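Classroom Robotics > Kits & Class Packs

Gredodon Starter Class Pack

The Gredodon Starter Class Pack is a programmable robotics set for upper primary and lower secondary classes. It covers a full term of work in technology, maths or science, and students can begin building in the first lesson.

Each pack holds 16 building sets. Students work in pairs, and every pair gets a controller, two motors, a colour sensor, a distance sensor and a tray of frame parts. The trays stack and the lids clip shut, so the whole pack fits in a standard classroom cupboard. There are 1,082 pieces in total, listed on a printed sheet inside the lid of the main tub.

The controller runs on a rechargeable battery. Allow a full charge before the first class. One charge covers a double lesson of normal use, less if the motors are working hard on ramps or carpet.
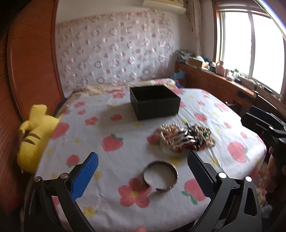 Photo: Rasha Obeidat

Programming is done in the Zesness editor, which runs in a browser on laptops and tablets. Students start by dragging blocks and can switch to typed code when they are ready. The editor saves work to the device by default. Schools that want shared storage can turn it on from the teacher page.

The teacher guide was written by Carla Mahasneh and Mahfuz Jayasinghe. It has 18 lessons, starting with driving in a straight line and ending with a sorting task that uses both sensors. Answers and sample programs are at the back. The guide comes as a printed book and a download.

Spare parts are sold separately. Wheels, cables and axle pins are the ones most schools reorder, and a bag of 78 mixed small parts is kept in stock all year. Sensors from the older Nirkutska kit will plug in, but its motors use a different connector and need an adaptor.

Warranty: two years on controllers and sensors, one year on batteries.

Delivery: metro orders placed before noon on a Tuesday are sent the same day. Allow an extra week for regional schools. Orders for the start of Term 3 should reach us before July.

For school quotes and purchase orders, contact Hubert Kofler in sales.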